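Grip rules for wrapped food on a shared counter, what are you using?
Forum: Handling cells and good practice
6 replies

lturner_cells
Posted May 13, 2025

I'm rewriting our house rules for two-arm counter work (mixed retail stock, packed and wrapped food, one table, both arms able to reach the middle). The current sheet came over from the Flidport site and was written for cartons. It has one line on film-wrapped goods: "grip at lowest force that holds". That can't be audited. I want something an operator can check before a run and a reviewer can check after it.

Draft so far:

R1. Every item class has a named grip zone. For film-wrapped food the zone is the product body. Loose film is never a grip zone.
R2. Fingers open fully before they cross the rim of any basket or tray.
R3. One arm inside the shared zone at a time. The other holds outside it until released.
R4. Closing force is set per item class and recorded with the run. No default value.
R5. Each item has a start position on the layout sheet, and the table is checked against the sheet before power to the grippers.

Wrist view over a basket, and the whole table:
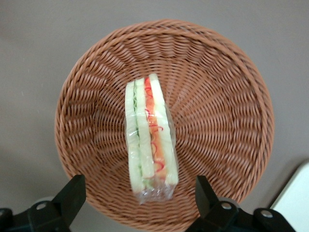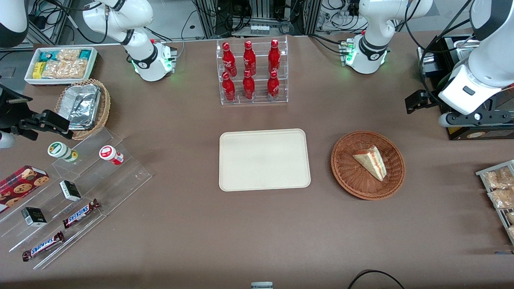 R1 and R5 are the two I expect arguments about. On R1, a two-finger gripper closing across a sandwich will load the bread long before it loads the film, so the rule has to say which faces are allowed. I have "the two outer bread faces, never the cut edge". On R5, the sheet has to cover soft goods that don't sit the same way twice, and I don't have good wording for that.

Comments on wording especially welcome.

padstow_bench
Reply 1

R1 is sound but incomplete. State the depth as well. A fingertip that only just catches the top of a soft item will roll it, and a tip that goes too deep will touch the basket. We write "tips below mid-height, clear of the base" and leave the figure to the item class sheet.

R2 I'd keep word for word.

Emilian Mihăilă
Reply 2

I disagree with R2 as written. "Open fully" is a carton rule. In a round basket the width at the rim isn't the width lower down, and full opening can put the fingers on the weave before they reach the item. Our sheet at Jaltgate says "open to item width plus clearance", and the clearance is set by whoever signs off the class. We changed it in April after a review of 189 logged picks, where most rim contacts were at full opening.

You also need a rule for woven containers in general. They flex and they travel. If a finger touches the rim the basket moves, and then every start position on your sheet is wrong for the rest of the run. Stop and re-check after any contact.

lturner_cells
Reply 3

Accepted on the contact rule, it goes in as R6. Not yet convinced on R2. "Plus clearance" puts a judgement into every class sheet, and our class sheets are filled in by people on their first month. Full opening is crude, but anyone can see whether it was done. I could live with "open fully, or to the class width where the class sheet gives one".

Emilian Mihăilă
Reply 4

That wording is fine. It should also say who may add a class width, or you will have 80 of them by summer with no owner.

Liviu Toma
Reply 5

Coming at this from the review side. Three points.

R3 needs a boundary a reviewer can find. "Shared zone" means nothing on a bare tabletop unless it is tied to fixed things. Use the tray and the bottle rack as the reference, write the zone as a distance from them, and fix both to the table. If either can slide, the zone slides with it.

R5, for soft and wrapped goods: don't give an angle. Give the container, a permitted range ("lying flat, long side within the container, not touching the rim") and a list of things that fail the check. Ours has 4 fail items: wrap open, wrap caught under the product, item touching the rim, item resting on another item. Small bottles get their own line, upright or on their side, with the sheet saying which. If the sheet doesn't say, either one passes, and that is a bad sheet.

R4: record the measured closing force as well as the setting. On our Padis units the two differ by some 2 newtons at the low end, a large share of the total for anything with bread in it.

padstow_bench
Reply 6

Seconding Liviu on R4. On R3 I'd go the other way. Fixing the rack and tray makes cleaning slower, and food contact surfaces have to be lifted for cleaning under most site rules. Mark the table instead. The Marinescu template has a form of words for marked zones, including what to do when the marking wears. It's in section 2 and can be lifted as it stands.

For R1, I would add loose film to the fail list too, where the loose end lies across a grip face. A trailing end clear of both faces can pass.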